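Wálter Llanos
29/05/2024

1/ I want to write a few posts about Ekua Bonsu and the Sterport tour, because I read many comments since last night and half of them are about a thing she did not say. I am a fan since the first EP. English is my third language, so please be patient with me.

2/ What we know. On Monday the tour account announced that the last four dates are canceled. The text was two lines long and it gave no reason. Refunds go automatically to the card you paid with. This part is clear.

3/ Then a gossip page wrote that she "walked out" after a fight with her guitarist, Octavio Yupanqui. The page quotes "a source close to the band". I looked for a second source for two evenings and found only other pages which copy the first one, with the same spelling mistake in his name.

4/ Octavio answered under his own video yesterday. His words: "We are fine, she is resting, please leave her alone." The comment had 2,885 likes when I looked. It is strange to me that the pages with the fight story did not add it to their articles.

5/ About the Villanueva show. I was there. It is a hall for 800 people and it was full. She stopped in the middle of the third song, drank water, said "sorry, one minute" and went to the side of the stage. She came back and finished the set, but two songs were missing and there was no encore.

6/ Some people write that she was angry that night. From my place near the sound desk I did not see anger. I saw a singer whose voice was going away on the high notes. In "Stoto" she gave the whole last chorus to the audience. Maybe I am wrong, I am not a doctor and I don't know her.

7/ The clip everybody shares is 11 seconds long and it starts after she said sorry. If you watch the longer one from Evanthia Papadakis (she stood in the front row and recorded the full song), you hear the apology very clearly.

8/ Now the money question, because I got many messages. I paid 129 for the ticket and I have a second one for the final date, which is canceled. The refund for the second one did not arrive yet. The ticket shop told me ten working days. If you paid with a gift voucher, you have to fill out the form yourself. 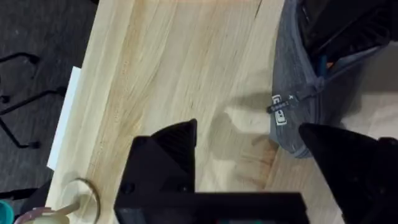 9/ The Brallalel festival in January. Her name is still on the poster this morning. The festival expects 4,000 people per day and she is the second name from the top, so I think they would tell us quickly if something changed. But this is only my opinion, please do not quote it as news.

10/ To the person who asked if I am the same Wálter who runs the fan page: no, that is Wálter Sánchez. He closed the comments there for this week and I understand him. Please don't write to him because of my posts.

11/ One correction to post 5. A friend reminds me that it was the fourth song, if you count the short intro as a song. I did not count it.

12/ If there is an official statement I will put it under this post, with the link. Until then I don't answer questions about the fight.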